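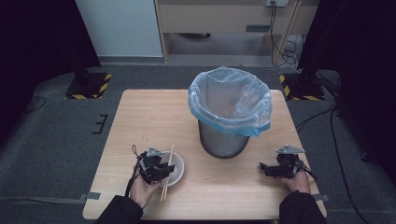

Grey metal can with liner fitted, bag folded over the rim

Trosura Bin Liners, Small
Clear with blue tint. Item 2961. Carton of 4000.

A light-duty liner for round and square waste bins under desks, in washrooms and in meeting rooms. Made for Rordale by Ragnarsson and supplied flat on perforated rolls. The film is thin and see-through, so cleaning staff can check a bin without lifting the bag out.

Suitable for paper, packaging, tissues and dry food waste. Not suitable for glass, hot ash, liquids or garden waste. For kitchen bins and anything heavy, order the Vivdale sack instead.

Fitting

Tear off one liner and shake it open. Push the base down to the floor of the bin, then fold the spare film over the rim all the way round. If the bag slips, the bin is too wide for this size.

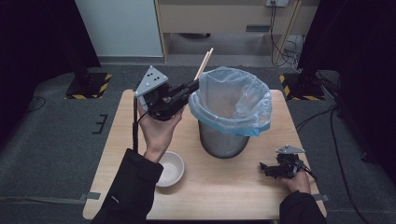 Bins with a swing lid need a deeper fold, and the lid should go back on without trapping the film. Do not tie the liner to a handle or punch holes in the side. When the bag is two thirds full, gather the top, twist and knot.
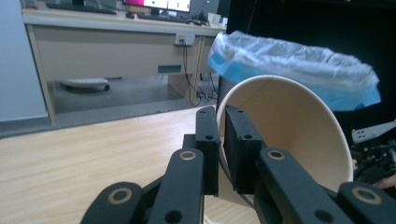 Light waste fills a liner by volume long before it reaches the weight limit. The limit for this grade is 2 kg. Drinks waste is the usual trouble in offices. A paper cup like this one, with its wide open mouth, takes up a lot of room for its weight, and stacking cups before they go in the bin will make each liner last longer. Empty out any drink first.

Storage and ordering

Keep cartons indoors, away from radiators and direct sun. Minimum order 2 cartons. Part cartons cannot be returned. Orders placed before 3 pm leave the Rordale warehouse the same working day.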